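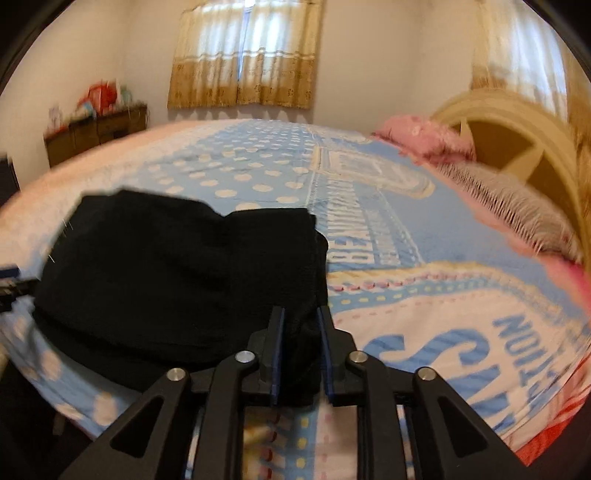
*무늬 시트 위에 개어 놓은 검은 옷*

**Gurkine 개발 정기 회의록 (9월)**

참석: 에삼 우알리(Essam Ouali, 기획), 니콜라 쿠비아크(Nikola Kubiak, 프로그래밍), 그래픽 담당, 사운드 담당, QA, 서기
시작: 오후 2시. 실제 시작은 회의실 모니터가 노트북을 인정해 준 다음.

## 1. 지난 회의록 확인

지난 회의록에 "니콜라가 점프 높이 조정에 기꺼이 동의함"이라고 적힌 부분을 본인이 정정 요청. "기꺼이"를 삭제하기로 함. 그 외 수정 없음.

지난번 할 일 중 완료된 것은 타이틀 화면 글꼴 교체와 일시 정지 메뉴 정리. 튜토리얼 문구 축약은 진행 중이라고 하는데, 지난달에도 같은 단어로 보고되었음을 기록해 둔다.

## 2. 스테이지 구성

현재 제작된 스테이지는 모두 57개. 에삼이 전체 목록을 화면에 띄우고 난이도 곡선을 설명함. 완만하게 오르다가 후반 동굴 구간에서 벽처럼 서는 모양. 에삼은 이것을 "의도된 긴장"이라고 불렀고 QA는 "환불 구간"이라고 부름. 두 표현 모두 회의록에 남겨 달라는 요청이 있어 그대로 적음.

논의 내용:

- 동굴 구간의 이동 발판은 속도를 낮춘다. 밟기 전까지 멈춰 있게 하자는 안도 나왔으나, 그러면 발판이 플레이어를 기다리는 엘리베이터가 된다는 이유로 보류.
- 숨겨진 방은 유지. 다만 입구가 배경 그림과 완전히 똑같아서 QA도 개발 문서를 보고서야 찾았다. 그래픽 담당이 벽에 금이 간 타일을 추가하기로 함. "얼마나 티 나게 하느냐"는 질문에 에삼이 "티 안 나게 티 나게"라고 답변. 그래픽 담당은 이 말을 받아 적지 않았다.
- 얼음 스테이지 음악이 사막 스테이지에서 재생되는 문제. 사운드 담당은 사막의 밤이라고 생각하면 어울린다고 주장. 사막 스테이지는 전부 낮이다. 고치기로 함.
- 비슷한 스테이지를 빼자는 QA 제안에 에삼이 반대. 어느 것이 비슷한지 물었더니 에삼이 고른 목록과 QA가 고른 목록이 하나도 겹치지 않음. 각자 목록을 다시 만들어 오기로.

## 3. 보스 Trarkell

가장 오래 걸린 안건. 보스 Trarkell의 체력 단계를 4단계로 할지 2단계로 할지 또 논의함.

에삼은 4단계 안. 단계마다 등껍질이 하나씩 떨어지고 공격이 바뀌는 흐름이 이 보스의 전부라는 입장. 니콜라는 세 번째 단계의 공격이 첫 번째 단계의 공격을 좌우로 뒤집은 것뿐이라고 지적. 에삼은 변주라고 했고, 니콜라는 자기가 직접 코드를 뒤집었으니 무엇인지 안다고 함.

QA에서 내부 플레이 기록을 공유. 막히는 곳은 대부분 마지막 단계였고, 죽고 나면 처음부터 다시 해야 해서 그대로 게임을 끄는 사람이 많았다. 중간 저장 지점을 두자는 의견에는 전원 찬성했으나, 위치를 두고 다시 갈라졌다.

사운드 담당이 보스 울음소리 새 버전을 틀어 줌. 옆방에서 괜찮으냐고 확인하러 왔으므로 효과는 충분하다고 판단. 음량만 조금 낮춘다.

**결정:** 4단계를 유지하되 세 번째 단계의 공격을 새로 만든다. 저장 지점은 두 번째 단계가 끝난 직후. 니콜라는 "일정이 허락한다면"이라는 조건을 달았고, 일정이 의견을 낸 적은 아직 없다.

## 4. 버그 현황

미해결 187건. QA가 중요도순으로 정리해 왔으나 "매우 높음"이 너무 많아서 그 안에 다시 순서를 매겨야 하는 상황. 니콜라가 "진짜 매우 높음" 항목을 신설하자고 했고, 농담이었다고 하는데 이미 만들어져 있었다.

대표적인 것만 적음:

- 사다리를 오르면서 일시 정지를 누르면 캐릭터가 사다리 없이도 계속 올라간다. 화면 위쪽으로 나가면 돌아오지 않음. 최우선 수정.
- 보물 상자를 연 직후 맞으면 상자가 다시 닫히고 안의 보석은 늘어난다. 점수판에 직접 영향을 주므로 최우선 수정. QA 본인의 최고 기록도 초기화하기로 했고, QA는 잠시 침묵.
- 박쥐가 가끔 벽 속에 산다. 에삼은 분위기가 있다며 남기자고 했으나 벽 속에서도 공격을 하므로 수정.
- 결과 화면에서 축하 문구가 게임 오버 때도 나온다. 의견이 갈림. 비꼬는 것처럼 보인다는 쪽과 격려로 보인다는 쪽이 같은 수라서 다음 회의로 넘김.

## 5. 편집 도구 Tunero

사내 스테이지 편집 도구 Tunero의 실행 취소 기능 관련. 지금은 실행 취소를 누르면 마지막 작업과 함께 선택한 타일 색도 사라진다. 그래픽 담당이 이 때문에 숲 스테이지 배경을 다시 칠했다고 보고. 보고라기보다 한숨에 가까웠으나 내용은 정확했다.

니콜라가 원인은 알고 있다고 함. 고치는 날짜를 묻자 원인을 한 번 더 자세히 설명해 줌. 결국 보스 작업보다 먼저 처리하기로 합의. 그동안은 각자 자주 저장할 것.

## 6. 체험판과 Tiedemann

배급을 맡은 Tiedemann 쪽에서 체험판 분량을 줄여 달라는 메일이 옴. 첫 숲 구간만 넣고 보스는 빼자는 내용. 에삼은 보스 없는 체험판은 국물만 담은 국수라고 했다. 니콜라는 보스의 세 번째 공격이 아직 없으니 국수도 없는 셈이라고 답함.

체험판 끝에 Trarkell의 그림자만 지나가게 하는 절충안으로 정리. 그림자는 기존 그림을 검게 칠하면 되므로 그래픽 담당도 찬성. 오늘 회의에서 가장 빨리 통과된 안건이다. 답장은 에삼이 쓰되, 보내기 전에 국수 비유를 뺐는지 니콜라가 확인한다.

## 7. 기타

- 주인공 모자 색 투표는 하지 않기로 함. 지난번 투표 결과를 따르기로 했으나 지난번 결과가 어디에도 적혀 있지 않다. 서기는 그날 결석이었음을 밝혀 둔다.
- 빌드 파일 이름에 "최종"을 쓰지 않기로 재확인. "최종아님"도 쓰지 않는다.
- 회의실 리모컨 건전지 교체 요청.

## 할 일

| 담당 | 내용 |
|---|---|
| 에삼 우알리 | 중복 스테이지 목록, Tiedemann 답장, 보스 세 번째 공격 기획 |
| 니콜라 쿠비아크 | Tunero 실행 취소, 사다리 및 보물 상자 버그 |
| 그래픽 | 금 간 벽 타일, Trarkell 그림자 |
| 사운드 | 사막 음악 연결, 보스 울음소리 음량 |
| QA | 중복 스테이지 목록, 버그 중요도 재분류, 점수판 초기화 |
| 미정 | 튜토리얼 문구 축약 |

다음 회의 안건은 결과 화면 문구부터 시작. 수정 사항은 회의록 공유 후 서기에게 직접 알려 주시고, 형용사 삭제 요청은 한 사람당 하나만 받습니다.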